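4. Setting up for the peg board task

By now you should have both arms powered and the self-check behind you. If you haven't, go back to section 3, because nothing in this part will work properly until you have. I wrote these steps for new members of the Hadmont robotics club after my own first go, which ate a whole evening in June.

1. Put the board on the table with its long side running away from you. It's easy to get this wrong when you're standing at the far end chatting.

2. Put the blue pegs in their starting places. The start sheet is in the Wieser folder, and you want the Tandville version (the older one has two slots swapped, which cost me a good half hour!).

3. Check where the cables run. They can lie on the table, but give each arm enough slack to reach right across the board without tugging.

4. Open Monum, our control program, and load the "pegs" profile. Set the speed to 80 and the grip limit to 200. Please leave the grip limit alone after that, however tempting it gets.

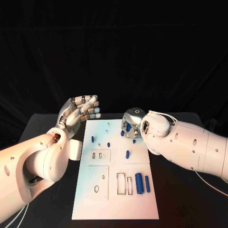
5. Bring the hands in one at a time, high first and then down. I like to start with the right, but Lejla Stoyanova swears by the left and her scores are better than mine, so do as you please.

6. Close the fingers slowly on your first peg and wait a moment before lifting. If it tilts, lower it, open up and try again.

7. Press Record, then start your run.

Note: a clean run is worth 200 points. Monum saves every attempt by itself, and our log is up to 1,862 entries, so do type your name in the box or you'll never find yours again.

Caution: keep your own hands off the board while the arms are live. If a peg rolls away, press Pause first and then fetch it.

Caution: don't pull a stuck peg out by driving the arm upwards. Open the fingers, back off, pause, and wiggle it free yourself.

When you've finished, park both arms before you close Monum. Parking is covered in section 5.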